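Tulus Small Wooden Table – a long review of a little table

I had been putting off buying a small table for the upstairs landing for most of a year, so when I finally gave in and ordered the Tulus I wanted to live with it for a good while before writing anything. 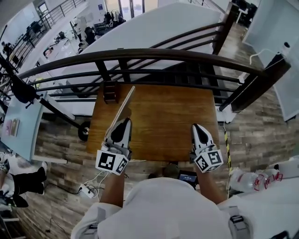 The landing at our office is a funny spot, a strip of floor by the railing that was never meant to hold furniture, and most of what I looked at was either too deep or had a round top that wasted the corners. I went back and forth between the Tulus and a Baird side table that I liked very much in the store. The Baird is the prettier of the two, I'll admit, with lovely turned legs, but it wobbled when I leaned on it and I lean on everything.

Putting the Tulus together took one cup of coffee and a bit of muttering. There are 16 screws in the bag and they all went in without a fight, though the hex key it comes with is short and hard on the fingers, so borrow a better one if you can. The instructions are only drawings. I got one leg on backwards the first time, which was my own doing – the arrow is there if you look for it.

What won me over is the color of the wood. It's a warm honey brown, and I worried it would look odd next to our handrail, which is a much darker brown, but the two get along beautifully. In the late afternoon the top practically glows. I know that's a silly thing to say about a table where people sort the mail and set down their lunch, but I notice it every time I come up the stairs and it cheers me up!

Now for the top itself. The grain is easy to see and the surface feels smooth under the hand without being slick, so papers stay where you put them. We use it mostly for little standing jobs, things like trying out pieces of board for a shelf or wrapping a parcel, and for that it has been just right. Because it's small you can reach right across it without stretching. If you want to spread out a big project you'll be frustrated within minutes, and I'd point you to the larger Gisent workbench, which my sister has in her garage and swears by.

A couple of grumbles. A mug left a pale ring in July that took two rounds of wax to fade, so put a coaster down or be braver than I am. The height is also on the low side for anyone tall. I find myself bending over it more than I'd like, and after an hour my back lets me know. I've thought about adding taller feet and may yet do it.

I ordered mine through Gikurance and paid 226 dollars with delivery, and it came well wrapped with clean corners. They did send the screws in a separate box a few days later, so if yours shows up without any, give it a little time before you write to them.

I'm giving it four stars out of 5. The missing star is for the height and that miserable little hex key. I'm already looking at a second one for the hallway at home, if I can talk my husband out of the old plant stand.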